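Trestmont Opens Orders for Jirkimlow Wrist Camera and Gripper Kit

Jirkimlow, a tabletop handling kit for labs, training centers and small workshops, is now open for orders, its maker Trestmont announced in January. The kit adds a two-finger gripper and a small wrist-mounted camera to an existing robot arm, along with the software needed to record and replay handling tasks.

Trestmont developed Jirkimlow for groups that already own an arm and want to start work on soft goods such as towels, cleaning cloths and garments. These items change shape every time they are touched, and many standard grippers are sold with rigid parts in mind. The Jirkimlow fingers are matte black, taper toward the tip and can be changed by hand.

The camera sits close to the gripper and looks down past the fingers, so the operator and the software share the same view of the work. On a typical job the arm moves over a white table toward a storage basket or a piece of fabric, with both fingertips in view as it lines up.
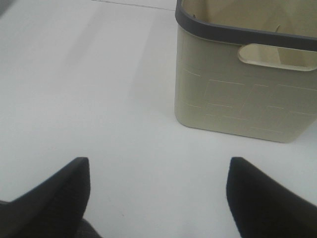 Setup takes 60 minutes for a user who has mounted a tool on an arm before. The gripper and camera share a single cable, and the calibration routine runs from a laptop. A printed guide is included, and the same guide can be downloaded before purchase.

"Most of our early calls were from people who had a good arm sitting in a corner," said Gearóid Phelan, product manager at Trestmont. "They didn't want to buy another one. They wanted to fold a towel, or pick up a cloth and put it away, and they wanted to see what the gripper was doing while it happened."

Jirkimlow comes in two versions. The base kit has the gripper, the camera, one set of fingers and a mounting plate. The Ryu version adds a second set of fingers with narrower tips, meant for getting under the edge of thin or fuzzy fabric, and a spare cable. Both versions use the same software and can be switched over later with a parts pack.

Recorded sessions are stored on the user's own computer. Each session keeps the camera footage together with the arm and finger positions, and the base license covers up to 2000 sessions. Users who need more can add storage blocks – there is no monthly fee.
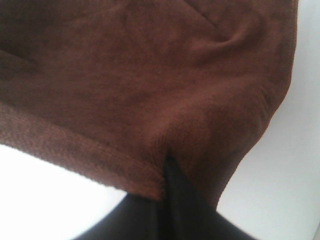 Can the narrow fingers be used on thick fabric as well as thin?
They can, though Trestmont suggests the standard set for heavy towels and anything with a bulky hem. The narrow tips hold less material at a time and may need a second try on thick folds.

Sales and support are handled by Cokari, which will also run remote setup sessions for new customers. Replacement fingers, cables and mounting plates will be kept in stock and sold separately. The kit carries a warranty of 52 weeks from delivery, covering the gripper, the camera and the cable. Fingers are treated as wear parts and are not covered.

Orders can be placed through Cokari. Base kits ship first, and the Ryu version follows 2 weeks later. Customers who are unsure whether their arm is supported can send the model name to the Cokari sales desk before ordering.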